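June
By Thiện Âu, Operations

Desk reset pilot enters second phase at Kondville

The desk reset pilot on the Kondville office floor has moved from evening-only runs to supervised daytime runs. The change affects everyone who books a shared desk in the Bùi wing, along with the three people on the facilities shift. The main points are set out below.

Under the old arrangement, facilities staff cleared shared desks by hand after 6 p.m. Cups went to the pantry, laptops left behind went to the lockup, and cables were coiled and returned to the rail. Hạnh Mạch, who schedules the shift, logged the time per desk before the pilot so there would be a baseline. Clearing took up the first part of every shift and pushed floor care and supply checks toward the end of it, where they were often skipped.

The arm handles objects one at a time. It identifies an item, selects a grip width, lifts, and places the item in a tray. Paper and bags are excluded for now and stay with the facilities staff. So is any cup without a lid. The control software, Jurari, stops the arm and sends a message to the shift phone when it has low confidence in a grip. A person then decides whether to clear the item by hand or let the arm try again.

Phase one covered 30 desks and 300 logged picks. Clear plastic was the weak point. The depth sensor reads through the wall of a cup and returns the surface behind it, so the arm closed too early or too low. Lộc Hoàng retrained the cup model with different fill levels and lid shapes, and the grip force limit for thin plastic was reduced. Closed laptops gave less trouble, although a glossy lid under the ceiling strip light can still produce a false edge.

Phase 2 repeats the cup and laptop tasks on white desktops, with both kinds of object on the same desk.
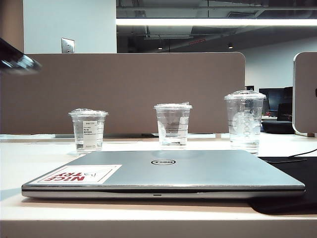 Gripper above a shared desk with a closed laptop and three lidded cups of water.

No facilities positions are being removed. Hòa Âu and Tâm Hứa have completed operator training and will each supervise the arm for part of the shift. Supervision is paid at the operator rate. The task sheet has been rewritten to match: tray emptying, fault response and a weekly gripper pad check are in, and routine cup collection is out on pilot desks. Tâm has asked for a second shift phone, as messages currently reach only one person. The request is approved and the phone is on order.

Desk users should note the following. Put lids on drinks or take them with you. Close laptops before leaving the desk. Do not reach across the desk while the status light is amber. Stickers on laptops are fine and do not need to be removed.

Each desk will be left alone for 30 minutes after a booking ends before the arm starts. Faults and complaints go to the facilities inbox with the desk number in the subject line.

Recent items
Galtance badge readers: replacement schedule
Pantry dishwasher out of service
Locker reassignments, Bùi wing
Operator training: how to sign up
Noise readings from the open floor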